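The Clorkeck travel press: a coffee on the road, if you are patient

I bought the Clorkeck before a week in Besulard because I had read so many posts promising cafe coffee in a hotel room. I drink two cups before I am any use to anyone, and the cafes in the old part of town don't open until the delivery vans have gone. So I paid 53 dollars for what is basically a cup with a plunger in it, and I went in with my doubts.

The box says it makes coffee "as your favorite barista would." My favorite barista has a machine the size of a small car. The Clorkeck has a steel mesh disk and a lid that needs a firm hand. The first morning I used the hotel kettle, a bag of ground coffee from the corner store, and the four minutes the leaflet asks for. What I got was hot, brown and a little muddy at the bottom. Fine for a train platform. I would have sent it back in a cafe.

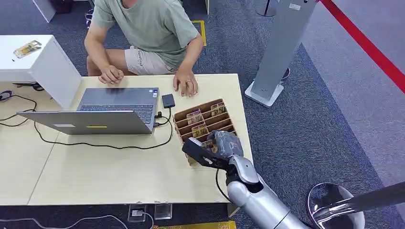 Can you use regular store-bought ground coffee in it?

You can, but buy the coarsest grind you can find. Anything meant for a drip machine slips past the mesh, and the last inch of the cup goes down the sink.

By the third day I had asked the people at Mernora, a coffee shop near the lower bridge, to grind me a bag for a press. That helped a lot. The cup was cleaner and the plunger went down without a fight. I should add that I drank an ordinary coffee at their counter while I waited, and it beat everything I made that week. It came with a small almond cookie, too.

Now the lid. Clorkeck calls it leakproof. Mine leaked when I laid it sideways in my day bag on the walk up to the fort, not much, enough to stain a map. Upright it behaved. I also don't believe the claim that it keeps coffee hot for hours. I filled it at breakfast and by the time I reached the top, 51 minutes later by my watch, it was lukewarm.
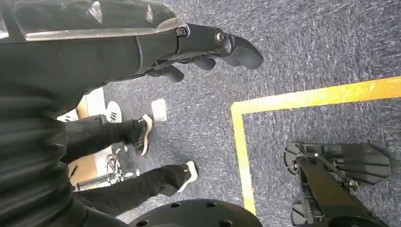

Cleaning is the other thing the ads skip over. The grounds pack tight under the disk and you need a long spoon and a decent sink to get them out. My hotel sink was the size of a soup bowl. I ended up knocking the grounds into a paper bag every morning and rinsing the rest in the shower.

A friend swears by the Rønning, with a paper filter and a double wall, but it costs 156 dollars and I can't see myself carrying that much money around in a backpack. If you camp, or stay in places where breakfast coffee comes from a powder, the Clorkeck does a passable job. For a city with cafes on every corner I would leave it at home and spend the money at the counter.

I'm keeping mine for the early trains.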